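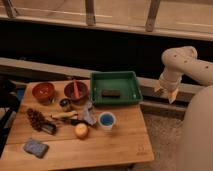

9月 作業台の小物整理メモ

読了時間:約3分

朝から作業台の上の小物をどうするか考える。Skaltthorpeの棚を入れ替えたときに行き場がなくなった物が、ここに集まったままになっている。台は木の天板で、継ぎ目に細かいごみがたまりやすい。物を置いたままだと拭けないので、まず置き場所の決まりを作ることにした。

今のところの分け方。

・鉢 二つとも奥の縁に並べる。左が赤みのあるオレンジ、右が濃いえび茶。重ねると取り出すときに縁を当てるので、重ねない。赤い棒は右の鉢に立てておく。
・緑のトレー 奥、鉢の右。浅いので細かい物の仮置きに使う。入れるのは一度に一つか二つまで。山にすると結局探すことになる。
・小さい黒っぽい瓶 鉢の手前。奥に入れると鉢の陰になって忘れる。
・白い縁のカップ 中が青いほう。トレーの手前に置き、動かすときは両手で。
・ポリ袋 使わないなら畳む。丸めたまま置かない。

棚のラベルはHikimellの台帳の番号に合わせる。小物の棚が44番、掃除用品が71番。108番は空けておくと前に決めたはずだが、台帳に書いていなかったので書き足した。次に見る人は台帳のほうを正とすること。

11時、掃除用品の扱いで少し迷う。ブラシは毛の側を下にして置くと癖がつく。横に寝かせるか、柄を下にして立てるか。立てるには筒がいるが、手頃な筒がない。当面は寝かせておく。スポンジは小物と混ぜず、手前側に離して置く。濡れたまま木の上に置くと跡が残るので、使ったあとは必ず絞って網に上げる。前に一度やって、磨いても薄く輪が残った。

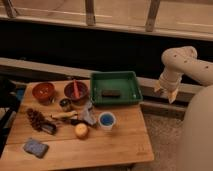 写真:Grorkora作業室

手前の青灰色のスポンジは71番へ。茶色い毛のブラシも同じ棚でよい。台帳では「清掃・小」とだけ書いてあったので、「ブラシ」「スポンジ」の2行に分けた。

淡い黄色の丸いものは、食品の模型と同じ箱に入れるかどうか未定。箱はNasrの名前で登録してある浅いほう。深いほうは蓋が反っていて、閉めても片側が浮く。買い替えるなら同じ幅で、棚板の高さに余裕がある低めのもの。採寸は次回。

昼のあと、トレーの位置をもう一度考えた。奥に置くと手前が広く使えるが、腕を伸ばすときに瓶やカップの上をまたぐことになる。手前に出せば楽でも、今度は布や袋を広げる場所がなくなる。結局、奥のままにした。そのかわり、倒れやすい物はトレーまでの通り道に置かない。カップは右に寄せたいところだが、寄せすぎると縁に近い。
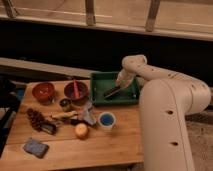 トレーに入れる細長い物は、斜めでも中に収まっていればよしとする。向きまで揃えようとすると手間ばかり増える。分類が済んだものから棚に移し、トレーは夕方に一度空にする。空にできなかった日は、残った物の名前をこのノートに書くこと。

黒くて細いものは布や袋の下に入ると見落としやすい。片付けの最後に、柔らかい物を一度全部持ち上げて下を確かめる。これは手順の5番に追加した。

残り
・筒を探す(ブラシ用、底が重いもの)
・浅い箱の中仕切り。厚紙でよい
・天板の継ぎ目の掃除。乾いた刷毛で掃き出してから固く絞った布
・71番のラベルの貼り直し。角がはがれている
・黄色い丸いものの行き先

16時で切り上げ。中仕切りの寸法は台帳の裏表紙に書いた。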